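Skomis Community > TV & Entertainment > Reality Shows

Can I still apply for a survival show if I failed the medical once?

Posted by olaniyan_fan, 2022-04-21

I applied for Clarum in December and got as far as the second round. For anyone who hasn't watched it, that's the one where two teams live on a lake island for 15 days and do a challenge every morning. I passed the phone call and the video interview. Then I had the medical and was turned down for blood pressure.

The email said I was "not suitable for this series" and nothing else. I have since been to my own doctor, who put me on a low dose of medication, and my readings have been normal for 4 months. I walk to work and swim twice a week. I'm 38, if that matters.

Applications for the next series are open now and the form asks if you have applied before. It also asks if you have ever been refused on medical grounds. I don't want to lie, but I'm worried that if I tick that box nobody will read the rest. Has anyone got on after being refused? And should I send my doctor's letter with the form or wait until they ask?

3 replies

lakeside_reruns

Tick the box. They keep the old applications, so if you leave it blank they will see it when they match your name, and that will end it faster than the blood pressure would.

I was refused for Jitent two years ago for a knee problem. I applied again the next year, said so on the form, and got through to the final casting day. I didn't make the show, but that was because they wanted someone younger for my slot. The medical people passed me the second time and barely mentioned the knee.

On the letter, I would wait. The first form is read by casting staff who are looking for people they think will be good on TV. They are not doctors and they won't do anything with it. Write one line in the extra information box, something like "refused in the last round for high blood pressure, now treated and stable, doctor's letter available." Then spend your effort on the video. Mine was too long the first time. The second one was under two minutes and I just talked about my job and my family.

One more thing – check how long your readings have to be stable. Jitent wanted 6 months. I don't know what Clarum wants, and it may change from one series to the next.

dry_socks_only

They only want influencers now. Did anyone see the last cast? I wouldn't bother.

Also the island looks freezing and the winner was obvious from the first week.

porchlight296

I'll disagree with the reply above me. The last cast had a school bus driver and a retired nurse in it, and the nurse made the final.

I was on the reserve list for the Olaniyan desert series, so I went through everything except the show itself. What I can tell you is that the medical happens in two parts. There is a questionnaire you fill in at home, and then an exam in person with blood work, a heart trace and a fitness test. A refusal at the exam isn't permanent unless they tell you it is. Yours said "this series," so I would take that at its word.

Bring a list of your medication with the doses, and the dates you started. I had to go home and look mine up, and it held up my paperwork by a week. If you take your blood pressure at home, write down the readings and bring those too. Mine always goes up when someone in a white coat is holding the cuff, and they were fine with a home record as long as my own doctor had signed it.

The contract is long. Mine was 106 pages, and the medical section asks for permission to contact your doctor directly. Tell your doctor's office before that call comes in. Mine hadn't been told and refused to talk to them at first.
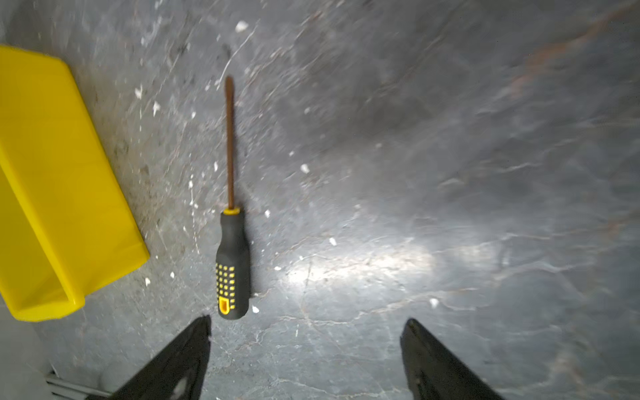
Do you get paid while you are on the reserve list?

I got a daily allowance for the days I had to be available, plus my travel and hotel. It was less than I make at work, and I had to use vacation days for it. Ask for the amount in writing before you book the time off.

Good luck with it. If you get a casting day, come back and post how it went, because there isn't much on here about the newer series.

Was this page helpful? 15 people found this helpful

Log in to reply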